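Gripper trials: frequently asked questions

Which grippers are you comparing?
Two at the moment, the Skollus parallel jaw and the Gendari soft finger. Both are run from the same Miranda controller with the same speed limits.

What is the task?
Picking up a shape and putting it into the matching hole in a green foam block. The block stays inside a grey bin for every run. We don't fix it to the floor.

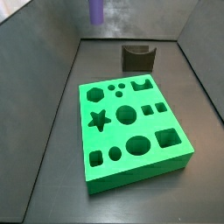 A run ends when the shape is seated or after 4 failed tries. Dropped shapes count as a try.

How many runs does each gripper get?
500 each, so 1,000 in all. The Skollus set is finished. The Gendari set stood at 304 at the end of April.

Does the block always face the same way?
No. It is turned and moved between runs – otherwise the arm could simply repeat a stored path.
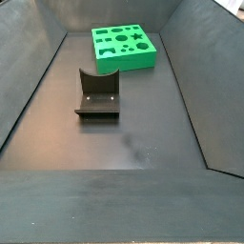
Foam block towards the back of the bin, with the black holder in front of it.

Can I send in my own gripper?
Yes, if it fits the Sakier wrist plate. Please include the drawing and the cable pinout.

Will you publish the raw logs?
Yes, once both sets are done. Video will be left out – the files are too large for our server.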